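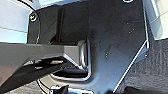
Semard's handling rules for arm-equipped robots in shared workplaces run to 103 clauses. The engineer who maintains them at the company's Skoslow office would like fewer.

"Most clauses came out of a specific event," the engineer said. "An operator pinched a cable, or a gripper closed on a part that had more give than the drawing suggested. We write the clause, then we spend a year finding out whether it was worth having."

The current revision took effect in July. It separates contact tasks, where a finger meets a fixed part, from carrying tasks, where the arm holds something that can swing or fold. Each class has its own force ceiling and its own stop test. Under the previous revision both were covered by a single table borrowed from Dabbas, a supplier of factory cells.

"That table assumed a fence," the engineer said. "An office has chairs." 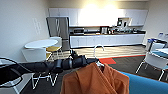

Clothing receives a section to itself. Garments are classed as loads with an undefined edge, so the clearance envelope is measured from the lowest point of the fabric, and the arm's speed is set from that figure. The hanger is treated as the gripped part. Cable slack is checked with the arm fully extended — once before power-up and again after any change of tooling.

Stavon, which audits the rules, asked for two changes. The first was a written record of every manual stop, including those the operator considered trivial. The second was a limit of 2,000 cycles between inspections of the finger surfaces. The engineer accepted the first at once and argued over the second.

"Cycles are a poor measure of wear. A finger that touches fabric all day looks new. One that works against moulded plastic may not. I would sooner inspect by task, but an auditor can read a counter."

The limit stays in force until the next revision.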